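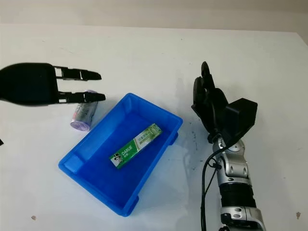 Is the Banuveo two-arm kit worth it for packing small orders?

Posted in Small Business Automation, October 19, 2020

I run a small packing room for a shop that sells toiletries and groceries by post. We put two or three items in a tray, the tray goes down the bench, and somebody boxes it up. It is dull work and I find it hard to keep people on it.

A reseller called Plola has offered us the Banuveo bench kit. It's two arms, one with a plain two-fingered gripper and the other with a full hand with fingers, plus the software and a day of setup. They want 3,000 a month on a lease, which includes support but not spare parts. The sales sheet says it will "handle any retail item up to household size", and I have never yet met a machine that handled any anything.

What we pack is mostly toothpaste boxes, cans, tubes and the odd bag of something soft. Has anyone had one of these on a bench for longer than a demo? I'd like to know what it does when a can is lying on its side, whether you need both kinds of hand, and what the lease leaves out. I've asked Plola the same and got a brochure back.

benchandbarrow

tinribs

We had the same kit on trial from May until the end of the summer and sent it back. It wasn't rubbish, but the sums didn't work for us.

A toothpaste box going into a tray is about the kindest job you can give it. It has flat sides and doesn't roll, and the card gives a little when the fingers close. Ours did those all day. Cans were another matter. Standing up, fine. On their side they'd move the moment a finger touched them, and then the arm would close on the place where the can had been. Shiny wrappers made it worse, as far as I could tell. Plola's engineer blamed our lights. We changed the lights, at our own cost, and it got a bit better.

Over a week we logged 100 cans laid down any old how, and 22 of them needed a person to step in. You can decide if that's good. For us it meant somebody standing there anyway, and that was the wage we were trying to save.

As for the two hands, the gripper did nearly all the work. The one with fingers looks very clever and visitors love it, but I never found a job in our room that it did better. It was slower, and there's a cable near the wrist that I was forever worrying about. Ask what they'd charge for two grippers and see how they react. They told us the pair was "an integrated offer", so no.

What the lease left out, for us:
Finger pads, which wear.
Any visit after the setup day.
Teaching it new items. You get 20 in the price, and a new size of the same toothpaste counts as a new item.

Read that last one again if your stock changes a lot.

marl_pit

Robots are the future, you should get in early. My cousin's firm has a Zala one and it's brilliant, does pallets. Don't know about the Banuveo but they are all much the same inside I think.

sidegate

A pallet machine is no guide to this at all, it's a different size of job.

I'm more in favour than tinribs, though not by a lot. We've kept ours. We stopped asking it to pick cans off an open table and made a sloped rack, so every can turns up in the same spot facing the same way. It cost us some wood and an afternoon. After that the misses nearly went away. Of course, once everything arrives in the same place you do start to wonder why you're paying for the cleverer machine, and a firm like Benavides will sell you a fixed picker for less. I got a quote from them and it's still on my desk.

Trays matter as well. Ours have sloping sides, and if it lets go of a box too near the edge the box ends up tilted against the side and the next item won't sit. Get them to set the drop point with your own trays, on your own bench. Don't accept a setting done at their place.

Before you sign, make them run your stock and bring it yourself in a bag, so they can't choose the easy pieces. Lay some cans down, at an angle, next to the tray and not in a neat row. Put in a soft item too, as ours still can't manage a refill pouch and the sheet doesn't mention it. Stay for at least an hour. The video they send out has cuts in it, and I'd want to see what goes on between them. Ask who is holding a controller as well. When they came to us, a man at the back was steering the fingered hand for part of it, and he only said so when I asked him.

Also get the notice period in writing. Ours was three months and I'd been told one.

benchandbarrow

Thanks, both of you with a kit. The item limit isn't in the brochure anywhere. I've asked Plola for a morning with our own stock and a price for grippers only. So far they've offered me a video call.

tinribs

Say no to the call.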